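Diary Recipes Garden Archive Contact

Kitchen Table > Diary > Spring

March 22, 2025
Posted by the Sunday Baker

Up at six this morning even though I had every right to sleep in, and by half past I was standing in my socks in the kitchen feeling the dough through the side of the bowl like it was somebody's forehead. I mixed it last night before bed, which I've never done with bun dough before, only with bread. It had gone up and up in the fridge and was pressing on the plastic wrap! I was so pleased I forgot to put the coffee on.

So this is the weekend I finally do the buns properly. I've been promising myself since December, when I ate two of them out of a paper bag on the ferry dock at Novport with my gloves off and the wind going straight through my coat. Pork and cabbage, very peppery, and the bread part so soft it stuck to my teeth a little. I've thought about those buns more than I've thought about most of the vacations I've taken.
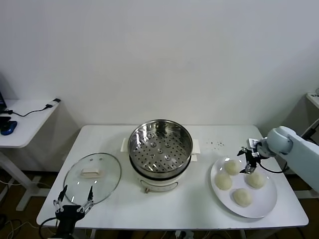

Can you leave bun dough in the fridge overnight?
Mine did fine with it. I cut the yeast down to a small pinch and used cold milk, and it was doubled by morning and much easier to roll than the same-day kind.

The flour was a whole errand yesterday. I wanted the low-protein kind, and the supermarket had bread flour, cake flour, something with seeds in it, and a gap on the shelf. I ended up driving over to Gkikas, the little grocery past the rail bridge, where they keep sacks of everything on the floor and you have to turn sideways to get by. They had one bag left with a torn corner taped up and I took it. Also bought dried mushrooms, a jar of chili crisp I didn't need, and a bunch of scallions as long as my arm. The scallions rode home in the passenger seat with their heads on the dashboard.

Dough was 320 grams of flour this time, down from last time, when I had buns in the freezer till they tasted like freezer. Sugar, a spoon of oil, milk, the pinch of yeast. I kneaded it by hand because the mixer walks across the counter and I was not in the mood to chase it. The radio was doing one of those call-in shows about lawn moss and I got so interested I kneaded five minutes too long — no harm done.

The filling was where I fussed. Last time it was dry and kind of gray and sad, so today I stirred cold stock into the pork a spoonful at a time, always the same direction (my old library cookbook insists, and I'm too superstitious to argue). Salted the cabbage, squeezed it out in a dish towel, dyed the dish towel a pale green. Lots of white pepper. More ginger than I think is sensible.

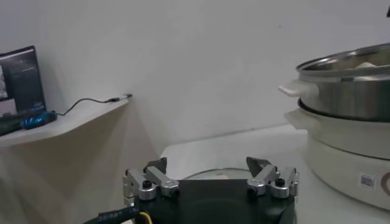
Pleating is still my weak spot. I did okay on the first few, then got cocky and started going fast, and those ones look like little drawstring bags that somebody sat on. The trick that helped was rolling the edges of each circle thin and leaving the middle thick, so the bottom doesn't tear when you lift it. I'd read that a dozen times and never bothered. Pinch, turn, pinch, turn, and don't look out the window.

Then the second rise, on squares of parchment, with a towel over them. The kitchen was cold so I gave them 39 minutes by the stove clock and then made myself stop poking. They should feel light when you pick one up. Mine did, most of them.

Steaming I've changed my mind about completely. I used to start with the water at a hard boil and wonder why I got wrinkled tops. Now I start cold, bring it up slowly, go down to medium once there's a good head of steam, and when the time's up I turn off the heat and crack the lid just a hair. Five minutes like that before anybody's fingers go in. It's torture with that smell going. 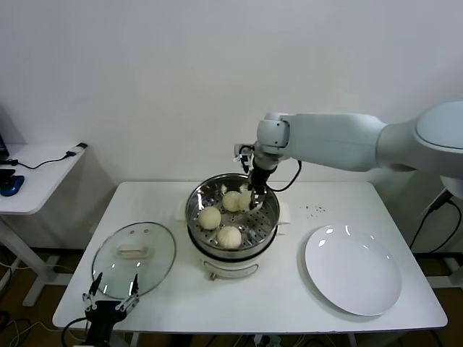 Afternoon

Ate three standing up. Then washed one plate, felt civilized, sat down and ate another with black vinegar. The stock in the filling was the answer, it ran down my wrist. They're not Novport buns yet, the dough could be a touch sweeter, but they're so much closer than I expected that I did a small lap around the table.

Walked it off on the Rilleck path, all mud and catkins. Two geese wouldn't let me by at the footbridge and I went the long way round, which took me past the bakery, which I ignored like a saint.
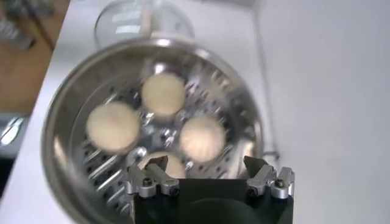 Four buns in the steamer

Next time: red bean for half of them, more sugar in the dough, and buy a new dish towel. There's a lump of dough left in the fridge and I'm thinking scallion pancakes for tomorrow's breakfast, if I can get the rest of those scallions to fit on the cutting board.

Back to bed early tonight with the seed catalog.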